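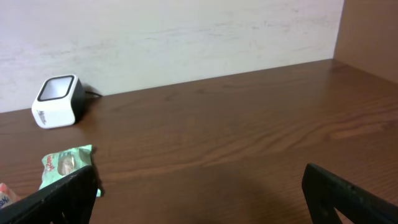

Will the basket mark up a polished wood shelf?
The bottom is smooth all over, so on a clean, dry surface it slides without leaving a line. Wipe the crumbs away first, though, as grit is what does the scratching.

The Cadach Snack Basket came about when we got tired of cookies and chips wandering all over the house, and I suspect yours wander too! It's dark gray plastic with a slanted lattice wall, so you can peek in and see what's left before you promise anyone a treat. It stands 29 centimeters tall and holds 25 single-serve packets if you tuck them in upright (a few less if they're the puffy kind, which never want to lie down for anybody). We like to put the crinkly chip bags in first and let the little cookie packs settle around them.

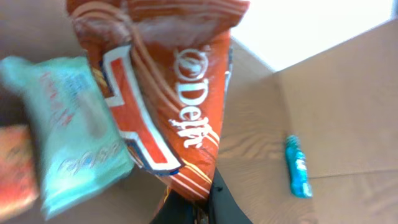 Maricruz Ocampo wrote to tell us that she folds the top of each opened bag over twice and keeps those at the front, and that the family now finishes one before starting the next. We've been doing it her way ever since.

The basket rinses clean under the tap with a drop of dish soap, and a soft brush gets into the corners of the lattice. Let it drain upside down on a towel. Please keep it out of the dishwasher, dear as that machine is to all of us.
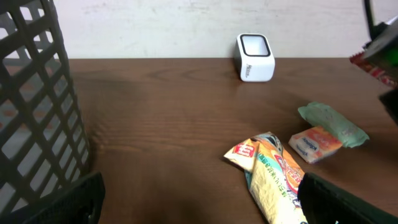 Sizes and ordering
Regular, 29 cm tall, dark gray
Large, 32 cm tall, dark gray
Orders go out from our Erkum storeroom every morning, and Guido Tedesco will gladly answer your questions about either size.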